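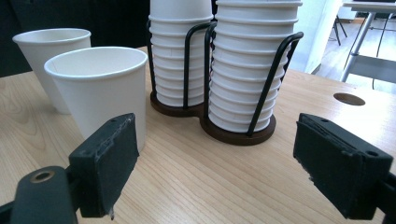 Paper cups, a wire dispenser and an open pair of fingers, seen from the gripper's own camera.

Cup Season
Three hand-held grippers, two stacks of paper cups and a very good month at the bench

By the second week of January our test table had taken over the office. People were walking the long way to the kitchen to avoid bumping it, and the talk at lunch had narrowed to rims, pads and how hard you can pinch a paper cup before it stops being a cup.

I loved every bit of it. We had three hand-held grippers in for comparison: the Tomano, the Gemach and the Pasichnyk. All of them work on the same principle. You hold the tool, you squeeze, two fingers close, and a camera on the body watches the fingers and whatever is between them. The recordings then go toward teaching a robot arm to do the same job without you. The arm gets the glory later. The part that decides whether it will be any good happens in your hand, at a table, with something as dull as a paper cup.

And a paper cup is a wonderful thing to test with! It weighs next to nothing, so it tips if you brush it. The wall gives way under light pressure, but the rolled rim is stiff, so a gripper that grabs at the rim feels completely different from one that grabs an inch lower. Nested cups are harder again. In our dispenser they sit upside down in tall stacks inside a bent-wire cage, each one hugging the next, and the only thing you have to aim for is a row of ridges. Pull at the wrong angle and two come away together. Pull too slowly and the whole stack leans into the wire.

We ran the same routine on each tool. Take a cup from the stack, turn it over, set it down on the table, let go, come back for another. Then the reverse, which is nastier, because the cup has to go back over its neighbor without catching.

The Tomano came out of the box first, and for two days I thought the contest was over. It is light, the trigger has a long, smooth pull, and you can feel the moment the pads touch paper. My worst crush with it was a slight oval at the lip. What it doesn't have is reach. The fingers are short, and getting them between the wires of the dispenser meant rolling my wrist into a position I wouldn't want to hold for an afternoon. I did hold it for an afternoon. I iced my wrist that evening and went back the next morning.

The Gemach is the opposite sort of tool. It is stiff and heavy in the nose, and it feels as if it would happily pick up the dispenser, base and all. The first cup I took with it folded flat. So did the second. But there is a stop screw near the trigger that limits how far the fingers will close, and after half an hour of fiddling with a hex key I had it set to a cup's width and no tighter. From then on it was the most repeatable of the lot. You squeeze until it stops, and it stops in the same place every time. I can see why people who record long sessions like it. You quit thinking about your hand.

If you buy one, mark the screw with a dab of paint once you find your setting. Ours drifted overnight in its case and I lost a morning getting it back.

Then the Pasichnyk, which looks plain and turned into my favorite. Its fingers are long enough to come at a cup from the side and still leave the wire alone, and the grip is angled so that your forearm stays level with the table. Letting go is lovely – the pads open evenly and the cup stays put. With the other two I often left a cup rocking. The price of all this is a trigger spring that could belong on a garden tool. After a long run my fingers were done, and a colleague with smaller hands gave up well before I did.

A word on pads, since they matter more than the brochures let on. Pads wear. The faces scuff, the edges start to lift, and a ragged strip along the inner side will catch a rolled rim as neatly as a hook. We started out blaming operators for dropped cups and finished up looking at pad edges under a desk lamp. Change them early, and change both at once. A fresh pad opposite a tired one pulls the cup sideways as the grip closes.

Cameras were the other surprise. I had expected to care about sharpness and ended up caring about where the fingers sit in the view. You want both pads in sight with open table between them, so that anyone watching later can tell what you were reaching for. White cups beside a bright window are hard on any sensor, too. The ridges on a stack wash out, and once they do, it is guesswork where one cup ends and the next begins. Turning the table a quarter turn helped us more than any setting in the menu.

All the recordings went into Tilik, the software we use for sorting and trimming. Our target was 3000 clean picks, and we set the bar for a clean one fairly high: one cup, no dents, no touching the wire. It handled the pile without complaint, although I would pay good money for a faster way to throw out the doubles. Stepping through them one at a time, at 30 frames a second, is a chore that calls for music.

So which would I take home? For an hour of careful work, the Tomano. For a long recording day with one kind of object, the Gemach with its painted screw. For cups in a cage, the Pasichnyk, and I would order a softer spring the same day.

Next month we move on to lids. I have already tried a few on the quiet, and they are awful, and I can't wait.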